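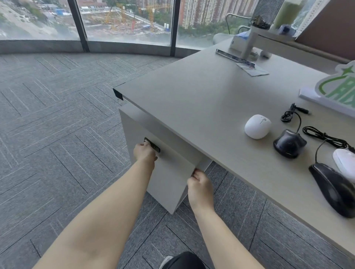 We use cookies to improve your visit. Accept | Manage

Desk drawer front has come away on one side

Second-hand office desk, bought in April from a clearance place in Dudlow for 70 quid. The front of the hanging drawer now swings out at the bottom corner whenever I pull it. The screw holes inside have gone to crumbs. Is it worth mending, or do I learn to live without a drawer?

posted by skimton_sue

Mend it. Take the front right off, pack the old holes with matchsticks and wood glue, leave it overnight, trim them flush and put the same screws back. Don't use the drill on its top setting - I did, and made a fresh set of crumbs. Check the runners while you're in there. If the drawer is dragging, the front takes all the strain and you'll be doing this again by Christmas. Mine holds 600 staples and a stapler I can't find, and it hasn't budged.

posted by Perron

what he said but use longer screws. measure first or they come out the front, ask me how I know

posted by oldgluepot

Just get a new one. The Namerley shop does a whole desk, drawers included, and they deliver if you live downstairs. My brother-in-law's had his for years, although he did take the drawers out because they stuck.

posted by deskbound70

Last updated: May 28, 2025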